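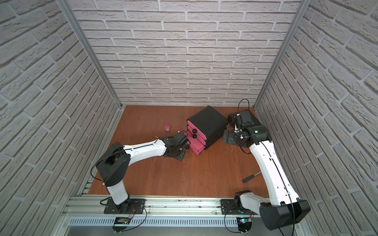 **When is it too late to prune an old apple tree?**

Once the buds have opened and you can see green leaf. Until then you can still make your main cuts, and where I live that usually gives me until the last week of March.

Mar 10, 2020

I got asked this twice over the weekend, so I'm putting it here where I can point people to it. I have five apple trees behind the house in Lilgate. Four are young and give me no trouble. The fifth was here when we bought the place and hadn't been cut in a long time. The first year I owned a saw I took off far too much. The next summer it grew a thicket of straight shoots off every big limb and gave us hardly any fruit. I spent two winters fixing that.

What I do now is slower. I take out dead wood first, whatever the season. Dead branches snap instead of bending, and if you scratch the bark with a thumbnail there's no green under it. Then I look for places where two branches rub and pick one to keep. After that I stop and have coffee. Most years that's close to half the job, and it's easier to see what's left from the kitchen window than from the ladder.

The third thing is the middle of the tree. Mine leans toward the road, so all the growth wants to go that way. I choose one large limb a year, no more, and take it back to where it joins something thicker. Last year it was the one over the shed. This year it's the low one that hits me in the head when I mow.

Some notes on the cuts themselves:

- Cut just outside the swollen ring at the base of the branch. Don't leave a peg, and don't shave it flush to the trunk.
- For anything heavy, make a small cut underneath first, then cut from the top a few inches farther out, then clean up the stub.
- I don't paint the wounds. I used to. The painted ones on my tree stayed damp underneath and two of them went soft.
- Wipe the blade between trees if one of them has canker.

I used to do all of this in November, right after the leaves dropped, to get it out of the way. Paula Dinu, who had the orchard at Prunerness before it was sold, talked me out of it. Her view was that a fresh cut sits there all winter with nothing growing to close it, and she'd rather wait until the worst cold is over. I can't prove she was right, but I lost the tips of several branches after my fall cuts and I haven't lost any since I switched.

The saw is a Jakubowski folding saw, which cost more than I wanted to pay and is still sharp. The loppers are from a yard sale. I wouldn't buy a pole saw again. Mine is in the garage if anyone in town wants it.

If you've missed the window, leave the big limbs alone and come back in summer to pull off the soft upright shoots. They come away by hand when they're short. You can do that in July and the tree barely notices.

I have the low limb and the tidying left to do, and rain is forecast through Thursday. The brush pile is already taller than the fence. The town yard takes branches again starting next month, and I still need to find out if they want them tied.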